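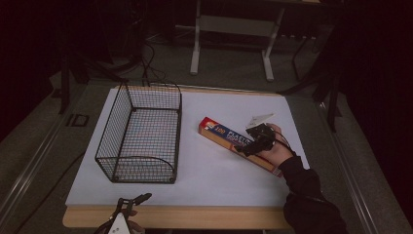

**Can I put plastic wrap and bread bags in the curbside bin?**

Keep them out of it. Film of any kind wraps around the sorting shafts at the Gredovero plant, and the line has to be stopped so a worker can cut it off by hand. In August the plant logged 31 stoppages, and film was behind most of them.

Bread bags, grocery bags and the outer wrap from paper towels can go to the drop-off bins at the Bagheri market, next to the bottle return. They need to be empty and dry. Cling wrap that has touched food goes in the trash, and so does anything with a paper label you can't peel off.

**New cart schedule**

Routes 2 and 11 change over this spring. If you live on either one, your recycling cart will be picked up every other week and your trash cart will stay weekly. A card with your dates is in the mail. If yours hasn't come by the end of the month, call the Rurance office and have your account number ready.

Carts should be at the curb by 6 a.m. with the lid closed. Leave three feet between carts so the truck arm can get a grip. Bags left beside a cart won't be taken.

**What else we're seeing in the bins**

Azadeh Jafarzadeh runs the sorting floor and sent us her list for the winter. Garden hoses were at the top, followed by propane cylinders, string lights and diapers. She also asks people to stop bagging their recycling. Crews can't see what is inside a tied bag, so the whole thing is pulled off and thrown out.

Pizza boxes are fine if the grease is light. Tear off the soaked part and recycle the lid. Jar lids can stay on. Shredded paper should go to the Ganetti yard in a closed paper sack, and the yard takes it for free.

Almost 37 tons of material from our routes went to landfill last year after it had already been hauled to the plant. The hauler bills us for both trips.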